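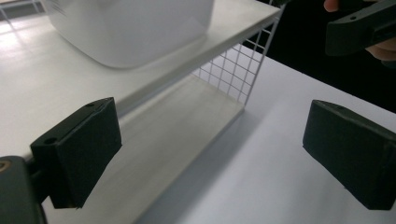 Figure 1. View from the camera on a hand-held gripper. White shelf unit with a wire grid panel at one end; a second gripper, held in the hand, at upper right.

Unit 6 Notes: Teaching by Demonstration
Instructor: Sotiris Deligiannis
Lab sections: Dagný Kjærgaard

Read these before lab. The part on synchronizing two grippers was rushed in lecture, so it is longer in the notes.

6.1 Three ways to collect a demonstration

Kinesthetic teaching. You take hold of the arm and move it through the task while the joints are in a compliant mode. Joint angles are recorded directly, so there is no mapping problem. The drawbacks are that your body gets in front of the cameras, and that moving two arms at once this way is hard for one person.

Teleoperation. You move a leader arm, a controller or a joystick, and the robot follows. The camera views match what the robot will have at run time. Delay and the lack of touch slow people down. In April the class spent most of a session getting one cup onto a shelf with the Bergmann leader arm, and the trouble was nearly all in judging depth.

Hand-held grippers. You carry the gripper itself, with a camera fixed to it, and do the task with your own arms. No robot is needed during collection. What you get is video from the wrist, the opening of the fingers over time, and a path for the gripper that has to be worked out afterward from the video and the motion sensor.

We use the third method for Lab 6. Our collection software is called Skudis and the course data set is Zorkville.

6.2 What the wrist camera gives you

The fingers stay at nearly the same place in the picture all the time. In Figure 1 the two dark green fingers take up the lower half, and the space between them is where the next contact is likely to be. A policy trained on this view learns a lot from where an object sits relative to the fingers.

Things outside the view are lost. If you turn the wrist too far, the target leaves the picture and the policy has nothing to go on for those steps. Keep the target in view during the approach, even when a different angle would feel more natural to your arm.

White on white is a known problem. Look at the shelf in Figure 1: white boards, white grid, white table, and a white plastic container on the upper board. There are few strong features on surfaces like these, and path tracking depends on features. The edges of the boards and the grid help. The grid has its own issue, though. It is a repeating pattern, and a tracker can match one opening to its neighbor and come out shifted by one cell. Check for sudden sideways jumps when you plot your paths.

6.3 Two grippers

With two grippers there are two videos and two paths, and they need a common clock and a common frame of reference.

Clock: start both recordings, then bring the grippers together and open and close both at the same time, twice. Skudis looks for this pattern in the finger signals. If it can't find it, the episode is rejected.

Frame: both paths are placed in one map of the work area. Make the mapping pass first, slowly, with one gripper. Go over the whole table and look at the shelf from the front and from each end. If you move the shelf after mapping, map again.

Each gripper will also see the other one from time to time, along with the hand holding it. At run time there will be a robot arm in that spot and no hand. We mask this region before training — see the handout on Penance, our masking script. Students asked whether to wear gloves. You don't need to.

6.4 Episode quality

Zorkville had 2,834 episodes before filtering and 2,186 after. Common reasons for rejection, in no special order:

Missing or unclear sync pattern
Tracking lost near a blank surface
Fingers opened before the object was supported
Long pauses while the person decided what to do next

The last one is easy to fix. Decide on the order of steps before you start recording. A pause teaches the policy to pause, and it may never leave that state.

Do not throw out an episode only because you missed a grasp and tried again. Recovery is useful. Mark it "retry" in the log.

6.5 For lab

Work in pairs, one person holding the grippers and one running Skudis. Switch halfway. Record 3 practice episodes and plot the paths before you collect anything you plan to keep. Change the starting position of the object between episodes, by a hand's width or so, and write down the order you used.

Bring the plots to section. Dagný will go over the ones with jumps first. Reading for next time is chapter 7, up to the part on action chunking.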